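In defence of the bare table

26 March 2022

There is a table in my house that I have been trying to keep clear for the best part of a decade. I have managed it on four occasions, and on one of those we were moving house.

Flat surfaces fill up. Put down a tray for the post and by the end of the week the tray has post in it, and also a bicycle light, a dead battery waiting to be taken wherever dead batteries go, and a leaflet from a pizza place in a town we don't live in. The tray was bought to solve this. It cost £29, from a shop called Jelby, where they will sell you a very nice box to keep your other boxes in.

I don't blame Jelby. They have understood something about me. What I object to is the idea, now so common that it passes for good manners, that an empty surface is an unfinished one. Look through any furniture catalogue. The tables all have things on them. There is a bowl of lemons, a linen napkin dropped by someone with a degree in dropping napkins, three books about Denmark. You could read the whole thing cover to cover and never learn what the tops look like.
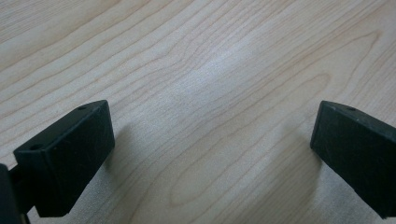 The trouble with accessories

Last September I went to look at tables in a Karras showroom, a place so large that it has its own café halfway round, presumably for the faint. I liked one called the Skamano. It was a plain thing in pale wood with a good honest grain to it, and I asked the young man if I could see it without the runner, the candlesticks and the bowl of ornamental balls.

He looked at me as if I'd asked to see it without its legs. The display, he explained, was fixed down. People had been walking off with the balls.

So there I was, thinking of spending £940 on something I was not permitted to look at. I bent down and inspected the eight inches of wood between the runner and the edge. Very nice. I went home and thought about the balls instead. Who was taking them? What did they do with them when they got in? They put them on a table, I suppose.

My parents had a table you could see. It was wiped after every meal and then it just stood there until the next one. If you wanted to do homework you brought your homework to it, and when you finished you took it away again. This was not a philosophy. My mother had never heard of a lifestyle. She simply thought that a table with things on it was a shelf, and we already had shelves.

I have tried explaining this at home, where it went down badly, partly because most of what was on the table that day was mine.

There is an opposite camp, of course, and they're no better. You will have met the minimalists. They own 281 objects and can tell you so, having bought an app called Neratar to keep the list. Their tables are bare too, but in a way that makes you afraid to put your cup down. A bare table ought to be an invitation. Sit here, it says, spread out the newspaper, roll some pastry, lay the map flat and argue about the A40. Theirs says please don't.

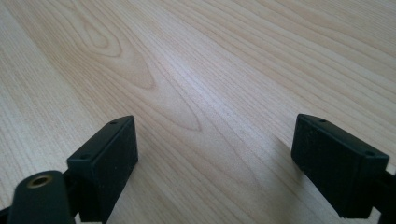
Pale wood, going in loops and arches. Try admiring that through a table runner.

And the grain is worth looking at, which I hadn't expected to care about at my age. Wood does all its decorating before it gets to you. No one has ever sat across from a nice piece of timber on a wet afternoon and thought that what it needed was a ceramic pear.

I'm not asking for a movement. I'd settle for one showroom in the country where the tables are allowed out with nothing on, and for one member of my household (I know which) to find somewhere else for the bicycle light. As for the tray, I have moved it to the top of the piano. It is already full.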